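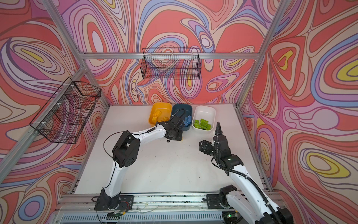 Yellow, Blue, Green: A Little Brick Sorting Gallery

By Oona Hämäläinen
December 29, 2020

Print this page | E-mail this page

I love sorting toy bricks way more than I love building with them, and I've made my peace with it! We have a tub of 700 in the hall closet (my sister Brondari'd them, as we say in our house, meaning she bought the lot on Brondari at midnight and forgot she had). I've been through that tub more times than I can tell you. So a smaller job with only a few colors, a white table and three bins in a row is pretty much my idea of a treat.

Now, the walls. I know they're a lot. Coral, lavender, periwinkle, cream, all swirling around like somebody stirred the paint with a spoon. The pattern is called Plitovov and I fell for it back in November. I like that the tabletop is plain white with all that going on behind it, and the two wire baskets let the pattern show right through.

The yellows had me fussing the most. With the green ones in the white bin and the light blues piled up in the middle one, there were still yellow bricks all over the table and not a single one in the yellow bin.
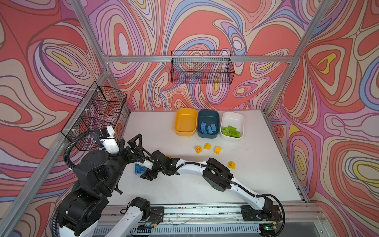
I have a soft spot for that light blue, by the way. It's the color of the kitchen in my grandmother's old place, and I always want to do it first. My sister says you should start with whatever color you have the most of, and we've had this argument over at least two Christmases.

Bare bins are my favorite part, I think. Three of them lined up along the back with nothing inside, mustard, slate and white, and the bricks spread out in front any old way. You can see the scuffs on the tabletop too, and I've decided I like them.

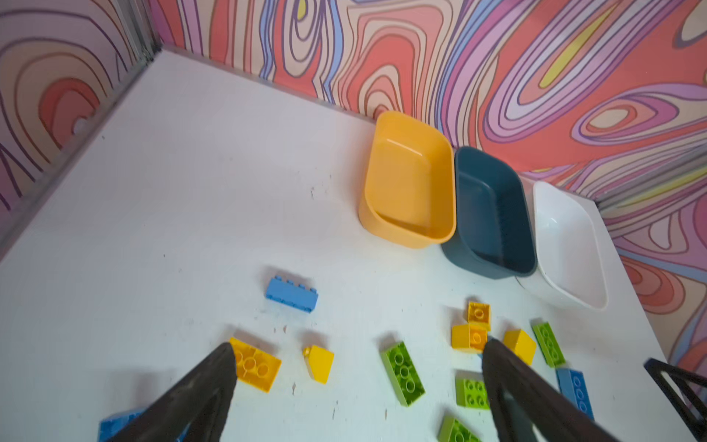 Do the bins have to match the bricks?

Any bins will do, but matching ones save you from labels. Yellow with yellow and blue with blue is easy, and a white bin can take whatever color is left over. We put green in ours.

I get a kick out of the undersides. Turn a big yellow 2x4 over and there are three round tubes down the middle, and a little 2x2 has just the one. Two yellows in the bin by then, and a good heap of light blue next door. 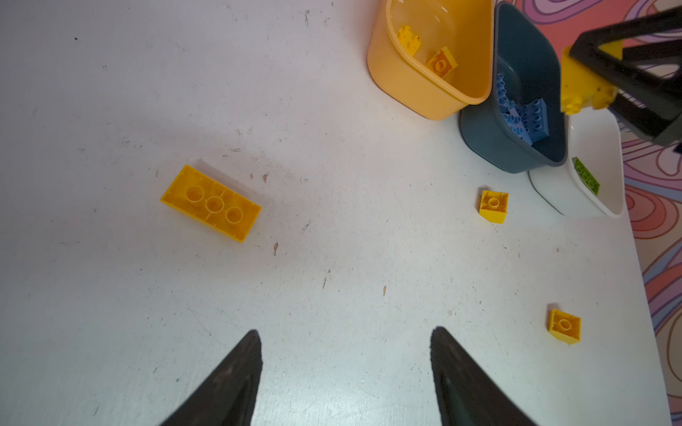
Anyway, I still have the closet tub to do before school starts back, and that one has wheels and windows and doll shoes in it, so goodness knows how many bins I'll need. Hulano has the stacking kind with lids. If you've tried them on a really big collection, write and tell me whether the lids stay on!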